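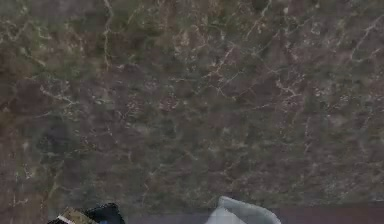 Countertop defeats Bernemberg's kitchen robot before it gets to a kitchen

September 6, 2025

The tidying robot that Bernemberg hoped to have in test homes this fall has been held back after its software took a fancy to a slab of marble and would not leave it alone.

The trouble came up in simulation, where the company had the robot clear a stone countertop 3000 times over a long weekend. In 1234 of those runs it reached for something that was not there. It closed its gripper on a pale vein in the stone, reported a successful pickup, carried the nothing across to the drop-off point and set it down with what the log calls "nominal care." Then it went back for more.

"From its own point of view it was having a terrific weekend," said Fergal Kinsella, who runs testing at Bernemberg. "The success rate went up. That was the first thing that bothered me."

The marble was added to the test kitchens in the last software update. Earlier versions had used a plain gray worktop, on which the robot did very well and on which, Kinsella concedes, most people could do very well. The new stone is brown and mauve with cloudy green patches and white veins running every which way. Bernemberg picked it from a library of surfaces made by Flamley, the firm that supplies its virtual kitchens, after a sales meeting at which somebody asked whether the thing worked on nice counters.

The robot's vision system looks for edges, and a vein is more or less an edge with ambitions. Where several of them crossed, the software drew a neat outline around the knot and decided it had found an object. It was least sure of itself in the greenish areas, where it sometimes waited a while before grabbing at those too.

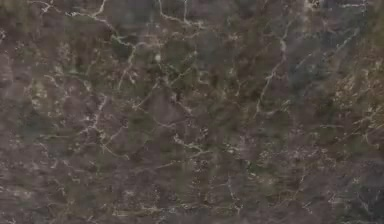 The simulated marble countertop used in the Bernemberg tests. Render: Flamley

None of this would have held up a launch by itself, as a robot picking up imaginary items is mostly a danger to its own dignity. The company's worry is the gripper, which was pushing down on the stone while it tried to get its fingers under a vein. In 12 of the runs the force went past the limit at which the arm is supposed to stop and call for help. It did neither. The stop check was switched off during any grasp the software believed to be going well, and the software believed they were all going well.

Tomás Moriarty, a robot safety consultant at Mac an tSaoi who was asked to look over the results, was more interested in that than in the marble.

"Everybody wants to talk about the countertop, and I understand, it's a funny countertop," he said. "But you had a safety stop that listened to the part of the system it was meant to be checking. Put a hand on the counter instead of a vein and I'd be writing a different kind of report."

His report, which Bernemberg released in full and without much visible joy, asks for two changes. The force limit has to work on its own, whatever the vision software thinks is going on, and a pickup no longer counts as a success unless the gripper can feel something between its fingers. The second one has already gone in. When the test was repeated, the success rate dropped so far that an engineer filed it as a new bug.

Flamley says there was nothing wrong with its marble, which it describes as a standard surface used by other customers without incident. It has offered Bernemberg a quieter granite at no charge. Bernemberg has declined, on the grounds that people do own this sort of counter and will not replace it for the sake of the robot.

No physical robots were running the affected software, according to the company. The one prototype at its Colville workshop has the older version, along with a plain gray worktop, and has been clearing it without complaint the whole time.

The home trial has been put off until the force limit is rebuilt and Moriarty has signed it off, which Bernemberg expects in October. Households that had signed up will keep their places. They have been sent a short form asking what their counters are made of, with a box at the bottom for "other," and Kinsella says the answers so far include butcher block, a great deal of speckled laminate and one reply that simply reads "crumbs."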